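**Drudow twin-arm bench cell, liquids handling kit.** Page for buyers, site leads and whoever has to sign the bench off. Prices on request, lead times at the bottom. Last tidied April.

Stock code DRU-376. Replaces the older single arm bench, spares for that still held at Atville.

## What you get

- Two arms, base units, wrist flanges, parallel grippers
- Wrist cameras, one per arm, plus overhead camera and bracket
- Tabletop, matt finish (brown or grey, say which when ordering)
- Controller, leads, strap set
- Handling kit: practice bottles, funnels, drip tray, spare finger pads
- The Rondstead bench rules, printed, A4. Put them on the wall please, not in the drawer

Not included: guarding, floor fixings, anything you intend to pour.

## Before it goes live

Risk assessment first. Yours, for your room and your job. Ours is in the pack as a starting point and it is only that. We get sent our own one back with the name changed at the top, and it gets returned.

If you've bought guarding elsewhere send the drawing over before you fit it. Reach of both arms together is bigger than people think, and the worst point is usually behind the elbows.

Check your local rules on machinery and on storing liquids. Different departments, often don't talk to each other. Get both to sign.

## Bench rules (short form)

Full version ships with the kit. These are the ones we get asked about.

**Shared space.** Both arms can reach the middle of the table. One arm holds, the other works, and the program says which. No free-for-all in the middle. If the roles swap part way through a task, both arms stop before the swap.

**Speed.** 50 mm per second for anything over an open container. 70 with the container capped and empty. Faster than that is set in the controller under a password and the password stays with the site lead.

**Stops.** One stop button inside arm's reach of every place a person can stand. Test at the start of each shift, write it down. A stop that hasn't been tested today is treated as broken.

**Lights.** Green light on a base is a status light. It doesn't mean safe to reach in. Please read that one twice. Isolate at the controller, hang your tag, then reach in.

**Cables.** Strapped along the arm, with enough slack at each joint for full travel. Run the arm through its whole range by hand after re-strapping. Anything that drapes off the table gets routed or clipped before an unattended run. Connectors on the tabletop: keep them out of the working area, and well out of it if there's liquid.

**Feet.** Closed shoes. Nothing kept on the floor in the standing area, trailing leads included.

**Food and drink.** Not on the bench and not on the surfaces round it. Auditors look at this first and they are right to.

**Liquids.** Practise empty. Then water. Then the real thing, if your assessment allows. Drip tray under any pour. No flammables in this cell at all, it isn't rated for it and we won't quote to make it so.

## Bottles, funnels and labels

Most returns and most complaints come from here so a bit more detail.

Bottles: glass or plastic, both fine with the standard pads. Dark glass is harder for the cameras, the level can't be read reliably through it, so weigh instead. Set grip force per bottle type, starting low. Don't copy the glass setting over to thin plastic.

Clear plastic is the awkward one. The camera sees the table through it and whatever's behind as well. Teach funnel positions with the overhead *and* wrist views, never from one alone. If you can, mark the rim with a band of matt tape. Cheap and it works better than any settting we've tried.

Funnels go down mouth up or on their side, whichever you taught, but be consistent. A hanging loop on the rim is useful for checking rotation. It isn't a grip point, the loops snap.

Labels and tags: fingers stay clear of anything hanging when they close. A paper label caught in the pads will pull the next item over.

Bottles lying down are a separate task with a separate program. Don't let the upright program have a go at it. Round things roll, and the edge of the table is nearer than it looks on the monitor.

## Routine checks

- Start of shift: stop test, finger pads, straps, table wiped
- Weekly: flange bolts, finger screws, connectors on both bases, camera mounts
- Every 794 running hours: pads replaced whether they look worn or not, full range check, log sent to us if you're on the Amrani support plan
- After any spill: isolate, wipe, look under the bases, let it dry, then re-test the stops. Write it up even if it was only water

Scuffs on the tabletop are normal. Cuts or lifting are not, order a new top.

## Ordering

Standard cell ships from Atville. Brown tops normally in stock, grey takes longer. Second set of fingers worth having, people always ring for one a month in.

Training is half a day at your site, before first use, and it's in the price. Please have the site lead there for all of it, not just the sandwich bit.

Amrani support plan is optional, covers parts, pads and phone help. Doesn't cover liquid in the base units. Read the exclusions page, its short.

Demo bench at Rondstead by appointment. Bring your own containers if they're an odd shape, we'd sooner find out then.

## Cell at work
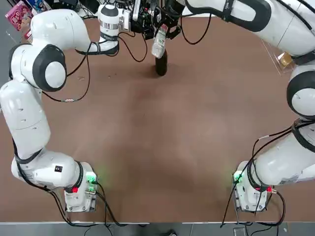
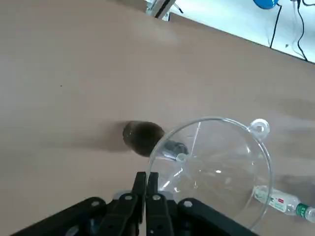 *First picture: both arms over the brown top, dark bottle upright. Second: wrist view, clear funnel and brown glass bottle on its side.*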